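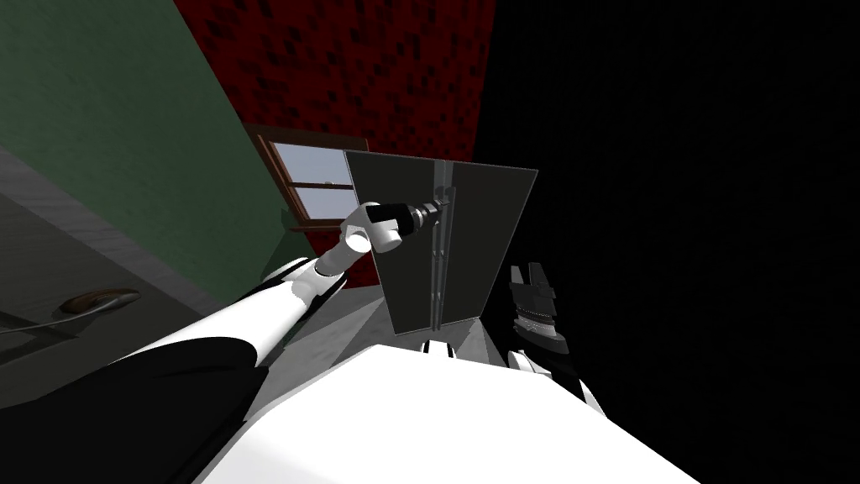

Wir fangen an: Das alte Lyzeum wird saniert!

Ich bin Daiane Godoy, ich leite bei Bisow die Bauprojekte, und ich freue mich riesig. Im Januar rücken wir am alten Lyzeum in Brito an – endlich, nach 3 Jahren Planung und Warten auf die Genehmigung. Zuerst ist das Dach dran: 4000 Schieferplatten kommen herunter, 1000 davon wollen wir wieder verwenden.

Danach geht es an die Aula mit ihren 700 Plätzen. Die Stuckdecke übernimmt die Werkstatt Pistik, mit der ich schon so manchen staubigen Sommer verbracht habe (liebe Grüße!). Die Fenster kommen von Draketti, wieder mit Sprossen wie früher.

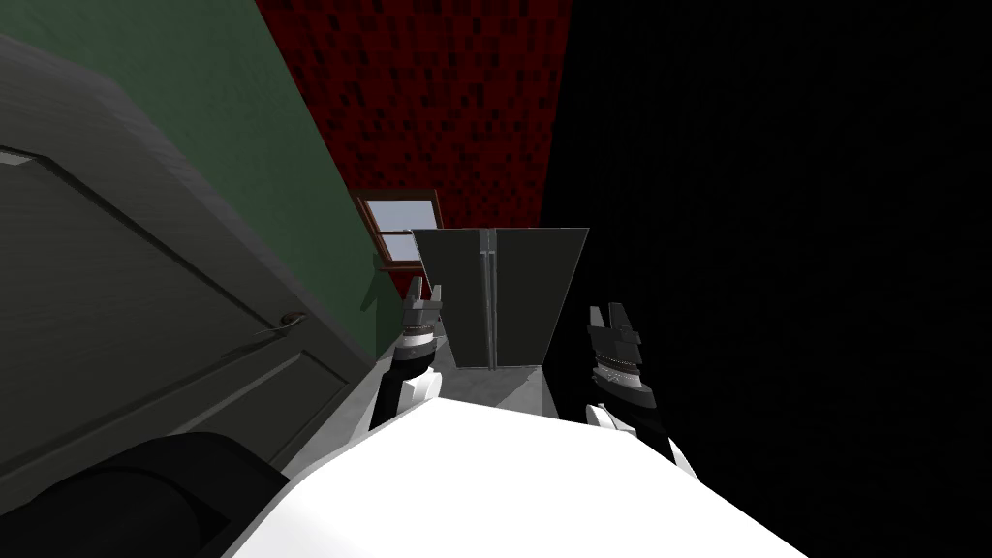

Computersimulation: Roboter mit zwei Armen und Greifer

Der Unterricht läuft im Nordflügel weiter. Wer Fragen hat oder noch Fotos der alten Aula besitzt, meldet sich bitte bei mir im Baubüro am Haupteingang, täglich ab 9 Uhr.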